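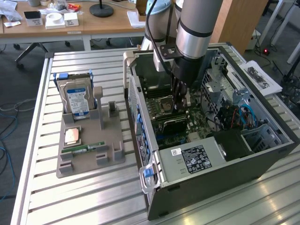
BENCH NOTES / HARDWARE / PC TOWER, April

Parts tray and open tower, Jornon bench

Continuing from the previous entry. Tower on its side on the slatted aluminum table, open side up, handles to the left. Tray stays on the left of the case. I tried it on the right in the last round and the SATA leads kept ending up in it.

Tray is the Zilis layout, revision 2, printed in gray. Positions as used:

Rear slot: 3.5-inch hard drive, standing, in its blue caddy
Square pocket: CPU, heat spreader up
Long channel: RAM module, lying flat

Rev 2 has a wider rear slot. Rev 1 was drawn for a bare drive and the caddy rails bound on the way in. Karla Magaña widened it in the model and reprinted overnight, 164 grams of filament according to the slicer. Fit is now slightly loose. The drive stands without help, but I would take half a millimeter back out on each side if we print another. She disagrees and wants the clearance left alone until the other caddy type has been tried. Leaving it.

The square pocket is fine for depth. Its corners are still sharp inside and pick up string from the print. Clean with a blade before putting a CPU in it. Do not blow it out with air while anything else is in the tray.

RAM channel: module goes in with the chips facing up. Check that the key notch matches the direction marked on the tray sheet, otherwise the stick has to be turned end for end before it can be seated, and that is one more chance to touch the contacts.

Socket notes. Lever and frame have to be fully up before the CPU goes anywhere near the board. On this board the frame will stay at 45 degrees or so by friction if you let go early, and from directly above that looks open. It is not open enough. Push it back until it stops. I would like this on the Medrano checklist as its own line; at present it is folded into "prepare board" and gets skipped.

Paste: none for fit checks. Paste goes on only when the cooler is going on for good. Previous CPU went back to stock with dried paste along one edge and it took longer to clean than the whole fit check.

Memory: one module can stay in the board while the socket is being worked on. It does not interfere with the frame or the lever. For the second module, open the latch first and leave it open. Press both ends down evenly. The far end on this board goes in late and with more force than the near end, and the click is easy to miss over the fans in the next room. Look at the latch, do not rely on the sound.

Drive side: the data lead on the cage side is stiff from having been folded. Route it behind the cage before the drive goes in. Once the caddy is home there is not enough room for fingers and a connector together. Power lead is longer and can be done after.

Open question on the wire bundle next to the cage. It wants to spring back up over the power supply. Tried a reusable tie, which holds but takes up the slack needed for the drive connector. Tried tucking it below the cage, same result by a different route. Current practice is to leave it where it falls and check that nothing is resting on the board before any part is seated. 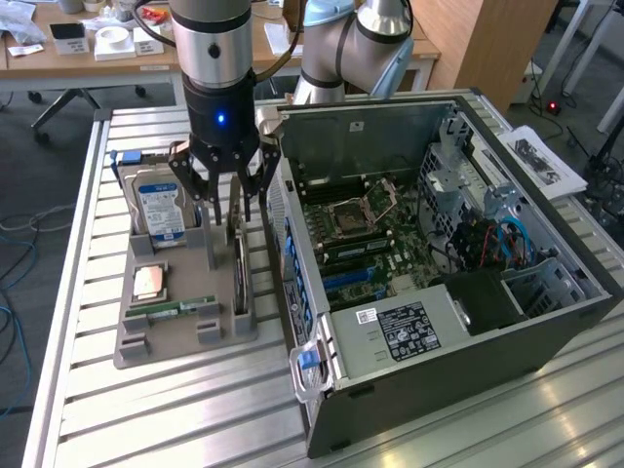 State of the case before seating

Socket empty, retention frame raised. Memory module in one of the DIMM slots. Drive, CPU and the other stick in the tray: WD Blue in the rear slot, CPU in the square pocket, RAM in the channel.

This is the reference state for the rest of the entry. If work stops partway, put everything back to this before leaving the bench, except that the socket cover goes on and the CPU goes in its clamshell. The tray is not storage. I have found parts left in it overnight more than once this month.

Order of work:

1. Wrist strap on, clipped to bare chassis metal.
2. Mains lead out of the supply. Press the front power button once and wait.
3. Socket cover off, frame up to the stop.
4. CPU in, triangle to triangle, no pressure. Frame down, lever down.
5. RAM in, latch checked by eye.
6. Data lead behind cage, caddy in, both leads on.
7. Walk around the table and look at the case from the other long side.

Step 7 was Karla's addition. From the tray side the cage hides its own connectors, and a half-seated SATA plug looks the same as a full one.

Strap was measured against the Cestar test box before starting. It has the usual 1,000 kilohm resistor in the lead and passed. The mat cord did not pass. Tagged it and put it in the dead bin. Replacement needs ordering — the short one, the long one gets under chair wheels.

Expansion slots and the graphics card

No change planned to anything in this part of the board, but it limits access and is worth writing down. The card sits next to the DIMM and socket work and its shroud is what you lean a hand on without meaning to. Don't. It flexes the card at the slot. If the card has to come out, the release latch at the end of its slot comes first, then the bracket end. It has been pulled the wrong way around before on a different machine and the latch does not survive it.

The slots mix several types, old PCI included. Leave the bracket covers in place. Thermal pads on the chipset area are exposed and hold dust and fingerprints, so keep the brush off them and keep sleeves off them. Will look for a heatsink that fits before this tower is used for anything under load.

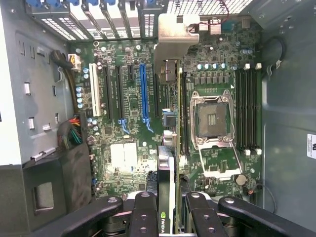
Slot area from above, NVIDIA card at right of the slots. White pads on the chipset area at lower left.

Support bracket near the top: leave fitted. It makes the card a little slower to get at, but the case was noticeably less rigid when I had the same bracket out of the sister unit.

To do
Reprint decision on rear slot, after the other caddy type
Mat cord, short
Checklist line for the socket frame
Chipset heatsink, measure hole spacing
New data lead for the drive, softer jacket if stock has one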